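About Us

Hi, I'm Tahmineh Karimi, and I run Najafi Tile & Grout out of a small shop in Brevville. I started the business after years of fixing other people's bathrooms and finding I liked the floors a lot more than the plumbing. We do kitchens, entryways, showers and the odd laundry room, and we're happy with a tiny job. My very first one was a patch behind a stove!

There are 2 of us on most jobs, me and whoever drew the short straw for mixing. We work all over Brevville and out as far as Kulholm.
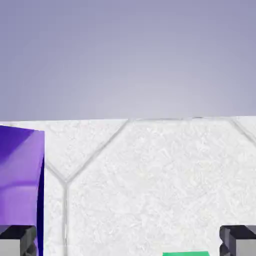 Grout color is what people call me about most, and I could talk about it all day. Folks spend weeks choosing the tile and then pick the grout in the checkout line. Go a bit darker than the tile and the pattern comes forward, the way narrow grey lines do on a speckled white surface. Match it closely and the whole floor goes quiet — lovely in a small room. I'll bring sample sticks to your house so you can see them in your own light.

We moved into our current place in February, a 900 square foot unit next to Gureo Paint. Come by and poke through the leftover boxes (they're cheap), or call first if you want to sit down and plan something.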